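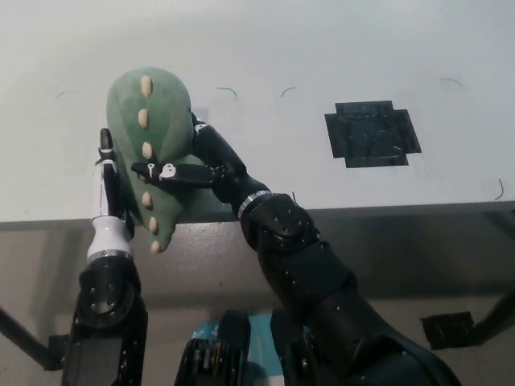

Voilà un mois que j'utilise le kit bimanuel d'Ukena, et j'ai assez de notes pour en tirer un avis. Il s'agit de la version avec deux bras, deux mains à doigts articulés et la suite logicielle Somer, prise en location et non à l'achat. Je ne reviens pas sur le déballage ni sur le câblage, la documentation suffit.

Mon cas d'usage est étroit : saisir un objet mou à deux mains, le soulever, le réorienter, le poser dans une zone marquée au ruban noir sur la table. Les objets rigides ne m'intéressent pas, une pince parallèle les traite très bien pour beaucoup moins cher. Je travaille avec des peluches parce qu'elles se déforment, qu'elles n'ont pas de face franche et que leur centre de masse bouge selon la façon dont on les serre. Le dinosaure vert à pointes beiges me sert de référence depuis le début. La rangée de pointes donne un axe lisible à l'œil, ce qui permet de juger l'orientation sans instrument.

Les mains

Les doigts sont la partie la plus aboutie du kit. La course est suffisante pour envelopper un flanc de peluche, et un doigt peut passer devant l'objet pendant qu'un autre reste le long du bord. Cette prise croisée tient mieux que la prise symétrique paume contre paume, qui expulse l'objet vers le haut dès que l'effort augmente. Je l'ai apprise à mes dépens, la notice n'en parle pas.

Le retour d'effort est correct en dynamique et médiocre en statique. Sur une prise maintenue 30 secondes, la consigne dérive et la main se referme lentement. Avec un tissu rembourré, on ne s'en aperçoit qu'au moment du relâchement, quand la matière reprend sa forme et déplace l'objet. J'ai contourné le problème avec une remise à zéro entre la saisie et le transport. Segundo Paucar, qui assure le support technique chez Ukena, m'a confirmé que le comportement était connu et m'a envoyé un fichier de paramètres. La dérive a diminué, elle n'a pas disparu.

Les extrémités des doigts accrochent peu sur le tissu duveteux. J'aurais aimé des embouts interchangeables de duretés différentes. Ils figurent au catalogue, hors kit, avec un délai de livraison que je n'ai pas voulu attendre.

Les bras

Rien à redire sur la répétabilité à vide. En charge, pour des objets de ce poids, je ne vois pas de différence. Le point gênant est l'encombrement du coude lorsque les deux mains travaillent près du bord de la table, au plus près du torse. Le planificateur refuse alors des trajectoires qui passent sans contact en pilotage manuel. La marge de collision par défaut est de 50 mm, réglable, mais le réglage est global : impossible de la réduire pour les avant-bras et de la conserver pour les épaules. J'ai signalé ce point en mars. Il m'a été répondu que la demande était enregistrée.

Le logiciel

Somer fait trois choses : la téléopération, l'enregistrement et la relecture. La téléopération est fluide en réseau filaire. En Wi-Fi, je déconseille. L'enregistrement est propre, les flux sont horodatés sur la même horloge et l'export s'ouvre sans conversion dans mes scripts. La relecture est plus décevante. Une séquence rejouée à l'identique sur une peluche posée un peu de travers échoue presque à chaque fois, et l'outil ne propose aucun recalage automatique sur la position de l'objet. Pour un kit vendu avec l'argument de la manipulation d'objets souples, c'est un manque sérieux.

L'interface n'existe qu'en anglais et en espagnol. Les messages d'erreur sont lisibles, avec un code et le nom de l'articulation concernée. Le journal, en revanche, s'efface au redémarrage si l'on n'a pas coché la case de conservation, décochée d'origine. J'ai perdu une matinée de mesures de cette manière.

Le service

La location comprend le prêt, la calibration à distance et 4 heures d'assistance par mois. La calibration a été faite en une session, sans difficulté. Les réponses par courriel arrivent en général le lendemain. Les conditions de retour m'ont paru claires, à une exception près : l'usure des gaines de doigts est à la charge du client sans que le seuil d'usure soit défini. Faites-le préciser par écrit avant de signer.

J'avais regardé l'offre de Bino avant de choisir. Leurs bras sont plus compacts et auraient réglé mon problème de coude, mais la main n'a que 2 doigts, et je ne voyais pas comment obtenir la prise croisée avec cela.

Je prolonge la location d'un mois. Au programme : la même tâche avec un départ main gauche seule, puis reprise par la droite, et des essais avec une marge de collision réduite, à vitesse basse. Je publierai les paramètres de dérive corrigés si Ukena m'y autorise. Pour ceux qui m'ont demandé le modèle de la peluche : je n'ai plus l'étiquette.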